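In Praise of Furniture That Comes Apart

I have a soft spot for bolts. I know that's a strange thing to declare on a page that is usually taken up with lampshades and the right white for a north-facing hallway, but bear with me, because I've come to believe that the most exciting thing you can look for in a bookcase, a bed or a dining table is a visible way to take it to pieces. I mean it! Give me a table with four honest bolts under each corner and I'm happy for a week.

My conversion started with a move. We were going from a flat on the second floor to a house across town, and we owned two bookcases that looked the same from across the room. Both white, both shoulder height, both bought within a year of each other. The first one came from a chain store and was put together with cam locks and a lot of glue (the glue was my doing, I was young and the shelves wobbled). The second was a Ridberg, secondhand, $169 from a couple who were moving overseas. It had steel brackets inside the uprights and machine screws that went into threaded inserts. You could see every fixing if you bent down and looked.

The glued one wouldn't go around the stair landing. We tried it upright, we tried it on its side, we tried swearing. In the end it came down in three chunks and went to the tip, and I still feel a bit sick about that. The Ridberg took me twenty minutes with an Allen key. It went down the stairs as a bundle of boards under my arm, and by dinner it was standing in the new lounge room with books in it. Same wobble as before, too, which is to say none.

I've been a bore on the subject ever since.

There's an idea floating around in decorating circles that good furniture hides how it's made. Fixings are ugly, so you plug them, cap them, fill them and paint over the filler. I understand where it comes from. A dovetail drawer is a lovely thing and a plastic cap over a chipboard screw isn't, and when you've only ever met the second kind you'd like it out of sight. But I reckon we've drawn the wrong lesson. A fixing that has been thought about, lined up, sized properly and left where a hand can reach it is as handsome as any moulding, and you get to use it again.

Walk through any workshop or shopfitter's and you'll see people who never got the message about hiding things. They build with slotted rail, brackets and clips, and they change their minds on a Tuesday's notice, so to speak, without binning anything. I adore that way of building and I want more of it at home.

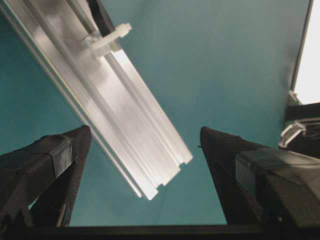

A reader, Plendus fan and proud of it, wrote to me after I first aired this opinion: I agree about the bolts but you're leaving out the dust, every groove and slot in my shelving fills up in a month and I have to go at it with a paintbrush, so tell your readers that before they fill the house with the stuff.

Fair point, and consider them told. Open channels do collect dust. So do skirting boards, louvre doors, the tops of picture frames and every turned leg my grandmother ever owned, and we forgive all of those because we think they're pretty. I use a paintbrush as well, as it happens, a soft two-inch one that lives in the kitchen drawer. It takes me as long as the kettle. If dust really bothers you, choose a piece with the bolts exposed and the surfaces flat. There are plenty of them.

What I won't accept is the other complaint I hear, that furniture you can take apart must be flimsy. It's a hangover from the years of cheap flat-pack, when a lot of us learned that a bed put together twice was a bed that squeaked. Those pieces weren't meant to be undone. The screw bit straight into the board, and when you backed it out it brought a little pile of crumbs along with it, and the second time there was nothing left to bite. A bolt going into a metal insert is another animal altogether. You can do it up and undo it year after year. Our bed frame has been through three houses and it's as silent as the day we got it, and I weigh more than I did then.

Then there's the price, and here I have to be straight with you. The good stuff costs more to begin with. I went looking this winter for a dining table for six, nothing fancy, and the cheapest I liked was a glued one at $333. The one I wanted was a Rønning with a bolted underframe, and it was $851. That is a big gap! I stood in the shop doing sums on the back of the brochure and I walked out with nothing, went home, had a cup of tea and rang them back the next day.

My reasoning went like this. The top of the cheap table was veneer over something, and when the veneer goes (and with our household it goes) the whole table goes. On the Rønning the top lifts off. If we wreck it I can sand it, flip it, or have a new one cut by the bloke at the timber yard and keep the legs. If we move somewhere smaller, I can have it shortened. If the kids want it one day, they can get it up a stairwell. I'm buying a set of legs and a frame for life, and a top for as long as we behave ourselves.

You might not have that money going spare, and plenty of people don't, and I'd hate for this to turn into one more essay telling you to spend up. The beauty of bolted furniture is that it's brilliant secondhand. It survives the trip. Sellers often have it lying flat in the garage already, with the hardware in a sandwich bag taped to a leg (I could kiss those people). You can fit a whole wardrobe in a hatchback. And if one panel is damaged you can haggle like mad, then go home and replace the one panel.
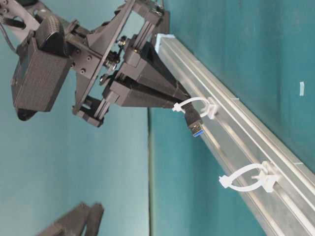
Colour is where I think this style of furniture gets sold short. Most of it is shown against white walls and a concrete floor, as though anyone who likes a bolt must also like living in a gallery, and I'd love to see the showrooms loosen up. Bare metal wants a proper colour behind it. Brushed aluminium against flat teal is a combination I'd put in a study tomorrow, with a bit of matte black in the handles or the lamp to stop it going too seaside. Teal makes the silver look warmer, somehow, and the silver stops the teal from getting gloomy when the sun goes. Mustard works as well. So does a deep brick red, if you're brave and your room gets morning light.

I painted the back panel of our Ridberg last July, while it was apart anyway for a rearrange, and it's the best thing I've done in the house for the price of a sample pot. Painting a bookcase while it's standing up is a miserable job, all corners and drips. Painting a loose panel on a couple of old towels is a pleasure. I had one coat on before lunch and the second on in the afternoon, and there isn't a smudge on the shelves. If I get sick of it I'll take the panel off and paint it something else.

That's the part that gets me really fired up. Glued furniture asks you to make up your mind once. Most of us don't live like that. We have a baby, or a parent comes to stay, or we start working from the spare room, and the room has to be a different room by the weekend. I've turned a tall shelf into two low ones by swapping the uprights. I've made a bench out of the end of an old bed. A friend of mine took the legs off her desk, put on shorter ones and now has a coffee table with a drawer in it, perfect for remotes.

So what would I ask of the makers? Sell the hardware separately, for a start. Furnuria does this in a small way, with little packets of bolts and inserts near the till, and I've bought more of them than I care to admit. Print the bolt size somewhere on the piece, under the seat or inside the door, so that whoever owns it in twenty years knows what to hunt for. Keep the instructions up on the website after the range is dropped. And please, please stop supplying one-use keys made of cheese. Everyone who buys furniture should get a decent Allen key at least once in their life.

From the rest of us, a few habits. Put the spare bolts in a jar with a label on it. Nip everything up by hand before you tighten anything, so the frame can settle square. Don't glue, however much it's tempting you at ten at night. If a joint is loose there's a cause, a washer missing or a bolt too short, and you'll find it in the morning with better light.

I'm off to have a look at a sideboard this arvo, secondhand, solid legs, one door hanging crooked. The seller says it all unscrews. I've already cleared a spot for it under the window.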